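3.2 Placement of appliances in shared rooms

The second part of the study concerns the small appliances that residents bring into a shared room and use on whatever surface is free. Built-in equipment was excluded, as was anything wired or plumbed by the building owner. What remained was a fairly narrow group of objects, of which the rice cooker was the most common in the Nedmont and Irbridge buildings and the kettle the most common in Astirville. We recorded where each appliance stood when it was in use, where it was kept between uses, and what had to be moved before it could be opened, filled or cleaned.

Earlier work on shared kitchens has mostly treated the counter as the unit of study. Zupan argued in her Irbridge report that this leaves out a large share of ordinary cooking, which takes place on folding tables, desks and the tops of other machines. Our records support her view. Of the 2,815 entries in the room log, many refer to surfaces that the floor plans list as furniture for work or study, and residents did not appear to regard this as unusual. One Nedmont resident, asked where the kitchen was, named a table.

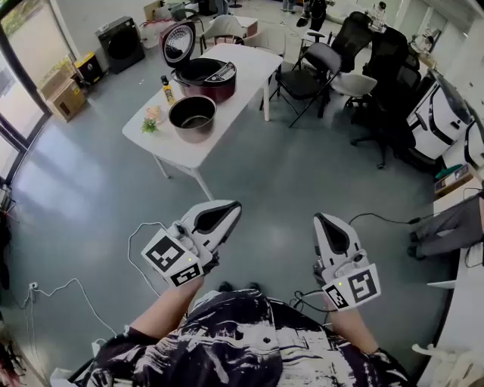 Clearance above and in front of the appliance was the measure that best separated convenient from inconvenient placements. A rice cooker with a hinged lid needs room overhead when it is opened and a second patch of surface for the inner pot when it is taken out, so the area it occupies in use is larger than the area it occupies when closed. In Figure 2 the lid is open and the pot has been set down in front of the body, on the same table. This arrangement, which we coded as "front set-down," keeps the pot close to the cooker but takes up the part of the table nearest the control panel. Residents who used it tended to push other items toward the sides; a small bottle and a few other small things share the tabletop in the figure. The alternative, "side set-down," was reported more often where the table stood against a wall and could be reached from one side only.

Figure 2. Rice cooker with lid open and inner pot removed, front set-down, on a white table in a mixed-use room.

Mixed-use rooms raised a further question of classification. Several held seating, storage and laundry equipment along with the table used for cooking, and the plans gave no single name for them. We followed the Mogensen scheme, under which a room is assigned to a category by its fixed services and the movable furniture is logged separately. The scheme has a known weakness — it gives no weight to how often a table is moved — and we therefore added a field for the position of the main table at each visit. In six of the 23 rooms the table had changed position between the first visit in February and the second. Chairs moved more often than tables, and we made no attempt to track them one by one.

Storage between uses is treated in Section 3.3. It should be noted here that the inner pot and the body of the cooker were not always kept together. Where a sink was some distance from the table, residents described leaving the pot near the sink to dry and returning it only before the next use. The log has no entry for a pot stored on its own, and these cases were written in by hand under "other."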